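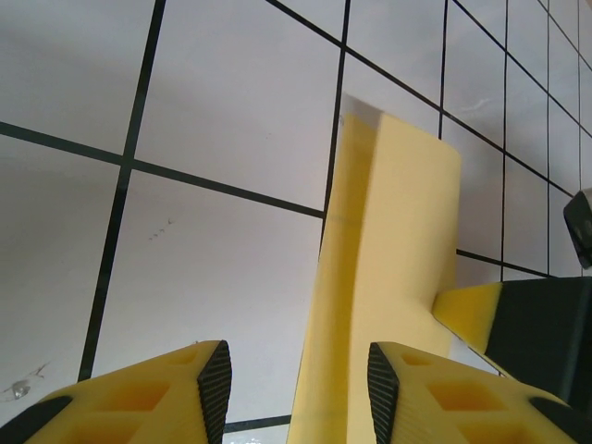

I got my turn on the Plumska arm in August and I'm still a little hooked, so bear with me. The job is foam pickup, which sounds like nothing until you're the one holding the controller! You steer the yellow fingers in, line up the rubber pads on either side, close gently, lift, put it down, and then you do it again. Every run gets saved so the arm can learn from how a person did it.

My first 25 runs were awful (I kept squeezing way too early). Rok Krasniqi, who has way more patience than I do, told me to slow down on the last inch and stop steering with my shoulders. That helped a lot — my next batch had only 4 runs I had to toss.

As a group we're at 1,630 saved runs now, and Rok wants another 1,000 before we let the arm try it alone. If you'd like a shift over at Platgate, write your name on the sheet by the door. No experience needed, and I'm happy to sit with you for the first few tries. Bring a snack, it goes longer than you'd think.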